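Gerine Floor Pump with Fidico Dual Head

We have been selling bicycle pumps of one kind or another since 1987, and if there is one item on this whole site that we would put in the hands of every customer, it is a good floor pump. A mini pump is fine for getting you home, but you will be tired and a little cross by the time the tire is hard again. The Gerine has a steel barrel, a wide folding base you can really stand on, and a long wooden handle that feels nice even on a chilly September morning.

The Fidico head fits both Presta and Schrader valves, so there are no little rubber bits to flip around and lose under the workbench. Push it on, lift the lever, and pump away! The hose is 4 feet long, long enough to reach a bike up in the repair stand, and we keep replacement hoses, washers and head seals here in the shop.
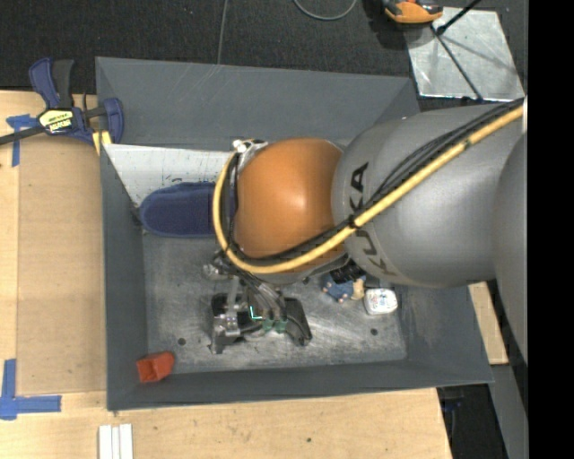

The gauge sits up near the top of the barrel, where those of us who have started wearing reading glasses can see it without getting down on our knees. If you run wide tires at low pressure, ask us about the Flurach low-range gauge, which screws right on in place of the standard one and is much easier to read below 30 psi.

Colors: black, red, or cream (cream is usually the first to sell out, so please call before you drive over).

Care is simple. Unscrew the collar once a year, wipe the plunger, and put a small dab of grease on the leather washer. We like the Lazarević grease in the little tub, and one tub will last you nearly forever.

The pump carries a 3 year warranty on the barrel and base. Hoses and seals are wear items and aren't covered, but they cost very little and we are happy to fit them for you while you wait.

Ships boxed, with a ball needle clipped to the base.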